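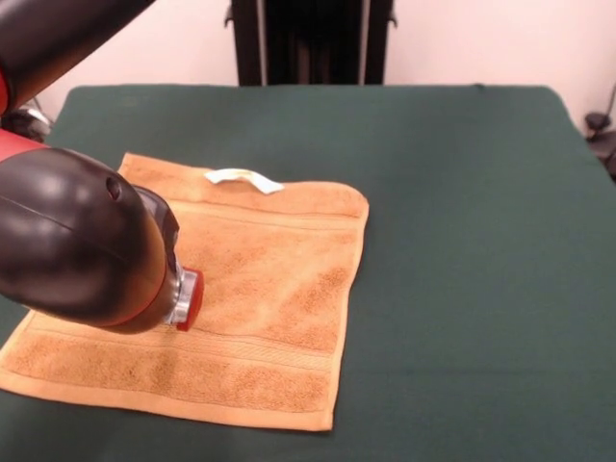
Towel folding for small shelves - thirds or halves?
Forum: Linens & Laundry
1,253 views

terryloop_705
Moved last February, new linen closet is tiny. Shelf is maybe half as deep as the old one. I've always folded bath towels in half, half again, done. Now they stick out and the door wont close. Do I go to thirds? Roll them? The square-ish ones are the worst, no obvious long side to start from. Tan terry, striped band near the edge, if that matters.

Poltik
Thirds. Lengthwise thirds first, then in half, then in half again if the shelf is really shallow. Fold facing out, raw edges to the back. Done this for years.

muddy_hems
Rolling. Takes less room, can grab one without wrecking the stack. Not even close imo

Poltik
Rolling is fine for a basket. On a shelf they roll off. Ask me how I know

Ramasamy
Before anyone argues thirds vs rolls - what are you folding ON? I did mine on the bed for ages and they came out crooked every time. Bed is too soft, towel sinks, corners wander. Hard table with a cloth over it is way better. Terry grips the cloth a bit so the bottom layer stays put while you bring the top one over.

terryloop_705
Bed, yeah. Guilty. Table is usually covered in mail

muddy_hems
Couch arm. Works fine. You people have too much table

Karthikeyan D'Souza
Used to fold for a guesthouse in Clillomport, so, opinions. Square towels: lay it flat, pull the corners so it's really flat, smooth from the middle out with your palm. Don't skip that part. A ripple in the first layer is a lump in the last one. Then fold so the band ends up on the front. Line up to the band and not to the hem, hems shrink crooked.

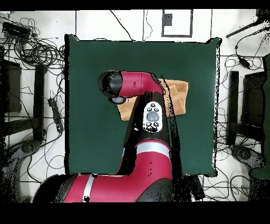 Stack height is the other thing people get wrong. Fold too many times and you get a brick that leans, too few and it's floppy and hangs off the shelf. I look at the side of it. If the layers step back from each other like they do on the tan one there, your edges didn't meet, and a tall pile of those is going to slide sooner or later. For one or two on a rack who cares. For a deep stack open it up and redo the last fold, takes 2 seconds.

Poltik
Disagree on the band. Band lines up different on every brand, half of mine have it on one end only. Hem to hem and live with it.

Karthikeyan D'Souza
Hem to hem is how you get the steps

Poltik
Steps never hurt anyone. It's a towel

quiltbatt
Dark cloth under a light towel helps too, you can see where the edge is. I use an old green one. Got mine from Pronance in the clearance bin, any plain one would do

muddy_hems
so now we need a special cloth. ok

Ramasamy
A sheet works. Calm down

terryloop_705
Ok cleared the mail off, tried thirds on the table. Door closes!! Band is on the front for most of them. Two look terrible, those went on the bottom. Hand towels next, same thing or is that a whole other fight

Poltik
Thirds.

muddy_hems
Roll them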